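Traketti Two-Arm Handling Project
Progress report to the Ikonent Fund
Report date: 1/1/22
Submitted by: Chidubem Abubakar, project lead, Oyewole Institute, Kamamport

Summary

The Fund asked in its last letter for a fuller account of the fault which led us to suspend unattended running in November. The present report gives that account. It also sets out the state of the work as a whole, the changes we have made to our working rules, and the effect on the timetable and the budget. We ask the Fund to note the report and to agree one change to the order of the remaining work, described in the final section.

The project remains within its agreed budget. It is behind its agreed timetable. Nobody was hurt in the events described, and the damage to equipment was limited to one wrist cable and one gripper mounting.

Background to the work

The project studies how two robot arms working side by side can pass small household objects from one to the other. Passing an object is harder than picking it up. For a short time both grippers hold the same thing, and each arm must give way a little to the other. If one holds on too long, or moves too soon, the load goes into the object, the fingers or the arm itself.

Our grant covers the handling of keys, packets, cups and similar items. The programme agreed with the Fund called for 3000 recorded handovers by the end of the grant, with a full fault log kept throughout. Keys and key rings were placed first on the list at the Fund's request, as they are among the things that people with weak grip most often report dropping.

The Traketti cell has both arms fixed to a single rail along the front of the table. The spacing of the mounts has not been altered since the first quarter, and results from before and after the fault can therefore be compared directly. A keychain handover brings the two grippers to within a very short distance of each other over the table, with the tag hanging free beneath.

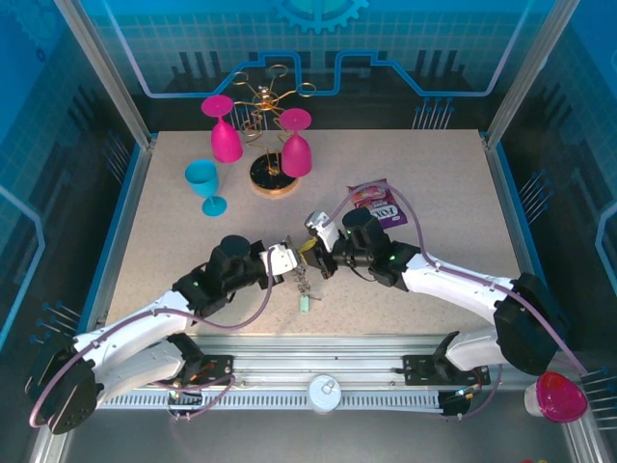 What went wrong

The fault occurred during an unattended run of keychain handovers in November. The run had been started in the afternoon in the usual way and was due to finish that evening. The log shows 93 handovers completed without a warning of any kind.

On the next attempt the receiving gripper closed as expected and reported a firm hold. The giving gripper was then told to open. It did not open fully. The receiving arm began its move away while the ring was still held at both ends, and the two arms pulled against each other.

The force limit on the receiving arm should have stopped the cell at this point. It did not do so for 739 milliseconds. In that time the receiving arm twisted at the wrist, the cable along it was drawn tight, and the outer cover of the cable was cut through against a joint housing. The giving gripper was pulled out of line on its mounting. The cell then stopped, and the lamp outside the room showed a fault.

The member of staff on duty pressed the emergency stop before going in, as the rules require. The power was isolated and the cell was left as found until the following morning, when the inspection began. We are satisfied that the response was correct.

A further point came to light during the inspection. The cell door was closed but had not been locked, although our own rules at the time called for it to be locked during unattended running. This played no part in the fault. It is recorded as a separate safety matter because a person could have walked in while the arms were moving.

Findings

The inspection found two causes, neither of which would have done any damage alone.

The first concerns the way the cell decided that a handover was complete. The receiving gripper judged its hold by how far its fingers had closed and by the current drawn by its motor. With a packet or a cup these are good measures. With a key ring they are poor ones. The ring is thin and hard while the foam fingers are soft, and the tips can close on one another with much the same reading whether the ring lies between them or slightly to one side. The giving gripper, for its part, sent no signal to confirm that it had let go. The receiving arm moved off after a fixed pause, and on this occasion the pause ended before the fingers had opened.

The second concerns the force limit. A setting had been raised for an earlier trial with heavier objects and had not been put back. The change was made properly and was written in the notebook for that trial, but there was no step in our start-up routine that would have caused anyone to look at it again. The delay in stopping was a direct result.

We also examined the foam fingers, as it was first thought that a torn finger had caught the ring. No tear was found that could explain the fault. The fingers were replaced in any case before work began again.

The Fund asked whether similar faults may have passed unseen in earlier runs. We have gone back through the whole of the log and found more than 130 handovers in which the two arms pulled against each other briefly before release. None reached a level that would have harmed the equipment, and the handovers were recorded as successes under the measure then in use. We now consider that measure to have been too generous. The figures given in our previous report for keychain handovers should be treated with caution until they have been worked out afresh, and we regret that they were presented without that warning.

Action taken

The following changes were made before the cell was returned to use.

Release must now be confirmed. The receiving arm does not begin its move until the giving gripper has reported its finger position as open. If no report is received within the time allowed, both arms hold still and the cell asks for attention.

The force limit is read back at start-up and compared with a written value kept with the cell. A run cannot begin if the two differ. Any change for a special trial now expires at the end of that trial.

The wrist cable has been replaced, and both arms have been given a little more slack at the joint where the damage occurred. Cable condition is checked by hand at the start of each working day.

The door switch is wired into the stop circuit. Opening the door stops both arms, whatever the run in progress.

Unattended running remains suspended. All handovers are carried out with a trained member of staff at the controls, outside the reach of the arms.

Work since the restart

Supervised trials have gone on at a lower speed, with the wrist cameras recording each approach at close range.

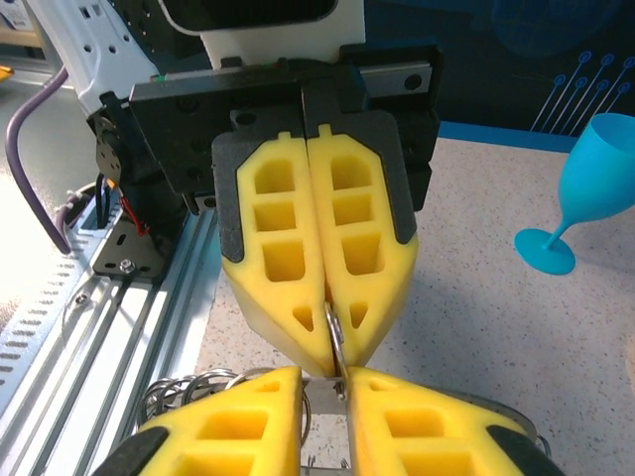

Contact between the fingers and the object is now the main subject of our supervised trials, as this is where the earlier measure failed. We are recording each approach from the wrist so that the position of the ring can be judged by eye and set against the motor readings. A bare key ring is the most demanding case. When it hangs vertically between the pointed tips of the upper yellow fingers, with its lower end towards the gripper beneath, very little of it is left for the second pair of fingers to take. A small error in height at that stage can mean a hold on the edge of the ring or no hold at all. Staff mark each recording as a sound hold, a doubtful hold or a miss, and a second member of staff marks it again without sight of the first result.

The new release check has stopped the cell on several occasions. In each case the staff member present found both arms at rest and was able to clear the fault from the controls. We regard these stops as the check doing its job, though they do slow the work. Part of the delay comes from the gripper reporting its position late even when the fingers have opened as told. The supplier has been asked for advice and we expect to be able to shorten the wait.

One matter is still open. The motor readings do not yet allow us to tell a sound hold from a doubtful one with enough confidence to do without a person present. We are considering a thin touch sensor behind the foam — the fingers would need to be remade to take it — and, as a cheaper choice, a short test lift by the receiving arm before the giving arm lets go. The test lift will be tried first.

Effect on timetable and budget

The cell was out of use for the inspection and repair, and the supervised work is slower than the unattended running it has replaced. We do not expect to reach the agreed number of recorded handovers by the original date. The staff time for supervision has been found from within the existing salary line, chiefly by putting off the visit to our partner site. Repair costs were met from the equipment reserve, and no further money is sought.

Request to the Fund

We ask the Fund to agree that the work on packets and cups be brought forward, and that the keychain work continue alongside it under supervision until the question of hold detection is settled. The present measure is sound for the larger objects, and this would allow useful recordings to be made while the test lift is developed.

We do not propose to return to unattended running with any object until an outside safety review of the cell has been carried out. The terms of that review are in draft and will be sent to the Fund for comment before a reviewer is appointed. The revised log of keychain handovers, with the earlier figures corrected, will be supplied with the next report.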